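Striped cloth on a round table: keep it, or bare table for unpacking?
Forum: Home and Kitchen > Tables and Linens

bralden_371
Posts: 1,406
I have a large round table and it is the only place where I can open parcels. The striped cloth stays on it all year. My wife's sister says I should take it off every time, for the dust of the foam. I would like to hear opinions before I buy a second cloth from Sowa. 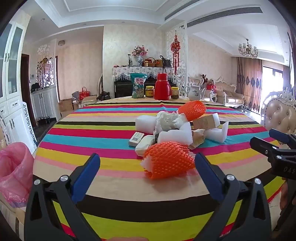 pelatis
Take it off, please. Foam makes small crumbs and they go into the weave, and after this you eat them with your bread. I keep an old bed sheet for parcels and shake it on the balcony.

bralden_371
I understand, but the foam sleeves, the orange mesh ones, do not make crumbs in my experience. The white pieces do, a little. I try to keep everything in one pile and leave the far side for the snacks and the thermos.

clandier
Posts: 2,647
I don't agree with pelatis. A bare table gets scratches from the corners of boxes, and a scratch stays. A cloth you can wash. With so many colors in the stripes you will not see a small stain before August anyway.

pelatis
Not seeing the stain is exactly my problem with striped cloths! And please, no food on the table at the same time as the packing. A closed jar, fine. An open bag, no.

bralden_371
The jar has its lid. About the snack bag I must ask in the house who eats from it.
Another question: does somebody keep the foam? I have 9 sleeves in a drawer already and I am ashamed to throw them away. They are very good for glasses when you move.

clandier
Keep the mesh sleeves, they press flat. The stiff white foam takes too much place, I let it go the same day. Crumpled paper I use for wet shoes.

sowa_fan
For a round table, measure across and add the drop two times. I forgot the second drop and my cloth looks like a hat. The Sowa one shrinks a little in hot water — wash it cold.

bralden_371
Thank you, I will measure tonight. The old cloth becomes the parcel cloth, then, and pelatis can be calm.

pelatis
Calm when the snacks are in the cupboard.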